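Leave the Table Bare

Published 14/10/2025

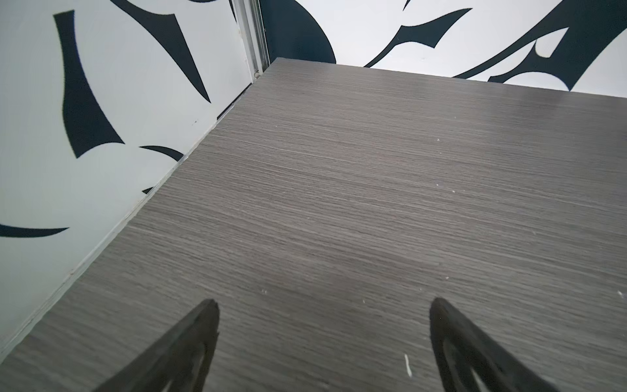
Wasilewska wrote to me after my last piece on furniture to say that a table with no things on it is a table waiting for someone to live there, and that she would take a fruit bowl and a pile of mail over a clear surface any day of the week.

I have thought about that letter more than most. I disagree with it, and I want to set out why, because I think a lot of people share her view without having looked at it very hard.

My position is simple. A work table or a kitchen table should go back to bare at the end of every use. Bare means no bowl, no runner, no candle, no tray of pens. If the surface is a gray wood-grain laminate, then gray wood-grain laminate is what you should see when you walk in.

The first objection is always that it looks cold. I grant some of this. A gray tabletop is a plain thing, and a gray one against white walls is plainer still. For a long time gray laminate was what you got in offices and clinics, and people carry that with them. But the cure for a cold room is seldom found on the table. It is on the walls, in the lamp, in the color of the chairs. I like a white wall with big black shapes on it, the bolder the better. A wall like that does all the decorating the corner needs, and it does it without taking up an inch of the place where you put your elbows. You never have to move a wall pattern to roll out dough.

People get this backward. They keep the walls empty because they are afraid of making a mistake there, and then they load up the table because things on a table feel temporary. They aren't temporary. I had a ceramic dish on my table in Avside that arrived in March and stayed for two years. It was meant to hold keys. It held keys, a dead battery, rubber bands, a button from a coat I no longer owned and a folded warranty card for a kettle. Every time I needed the table I moved the dish to the counter, and every time I finished I moved it back. I was doing a small job twice a day for the benefit of a dead battery.

The second objection is practical. Where does everything go? Wasilewska made this point too, and it is the better part of her letter. She has a small apartment with one table, and the table is the only flat surface of any size. Mail, groceries, sewing and supper all land on it. She says people who preach clear tables usually have a second room to hide things in.

Fair enough, but I don't have a second room either. My table is in a corner, pushed up to the wall on two sides, and it is the only one. I eat there and do my bills there and, when the weather is bad, fix things there. What I have is a shelf, a narrow one, 18 inches wide, with four boxes on it. Mail goes into a box. Tools go into another. The boxes are not pretty and they are not sorted inside. When I need the mail I take the whole box down, go through it on the table, and put the box back. This is not a system anyone would sell you a book about. It takes less time than shifting a heap from one end of the table to the other, and at the end the heap is gone.

A corner table has its own trouble, which I should mention before someone writes in. Wherever the top meets the wall there is a gap. Mine is narrow, but it takes in crumbs, pencil shavings and now and then a receipt I needed. People tell me to seal it. I did that in my last place with a bead of white caulk and regretted it, as the table moved a little every time somebody leaned on it and the caulk pulled away in strings. Now I leave the gap alone, pull the table out every so often and vacuum. That is much easier when there is nothing on top to slide around. With a loaded table you put it off, and then you put it off again, and by the time you do it there is a gray felt down there that you could make a hat out of.

Now to laminate itself, as it gets treated as the poor relation in these discussions. I am told that a good wood table can be left bare because it is beautiful, and a laminate one has to be covered because it isn't. I don't follow this. A laminate top with a fine grain is restful to look at. The lines run one way, the color stays much the same from end to end, and in the evening with the lamp on it goes a bit brown. It hides small scratches. It also hides crumbs, I admit, and you learn to wipe by habit and not by sight. Use a damp cloth with a drop of dish soap, follow the grain, then go over it with a dry one. Skip the scouring pads. I have tried the Lisimier surface spray and it left a film I could write my name in. Plain soap did better and costs next to nothing.

My own top came out of an Osard clearance, on a pair of legs I already had. A solid wood one of the same length was 400 dollars more. I could have paid it. I would then have owned a table I was scared of, with coasters and felt pads and a cloth over it most of the year, and I would have seen the wood at Christmas.

That is my real quarrel with covering tables up. The cover turns into a thing to look after. A runner has to be washed and ironed. A centerpiece has to be dusted. Placemats left out all day collect a ring of grit underneath – lift one and look. Each is a minute here and there, and nobody minds a minute, but the minutes are spent on objects that do no work, sitting on top of the one piece of furniture in the home that does the most.

I will give some ground. If you have small children, the table is going to have things on it, and anyone who tells you otherwise is not to be listened to. If you are in the middle of a jigsaw or a dress pattern, leave it out until it is done. I once had a radio in pieces on mine for most of a week and did not feel like a hypocrite. A job in progress is what the table is for. My complaint is with the stuff that has no job, the stuff that came to rest there and got used to it.

And I don't think a bowl of fruit is a crime. If you eat the fruit, good. Look at the bowl in 24 hours, though, and see if anything has left it. Mine used to hold the same two lemons until they went hard.

Wasilewska ended her letter by asking whether I ever sit at my clear table and feel lonely. No. I sit down and there is room for a plate, a newspaper fully open and both my arms. After supper I wipe it, following the grain, and hang the cloth over the faucet. In the morning I can put the coffee down anywhere I like.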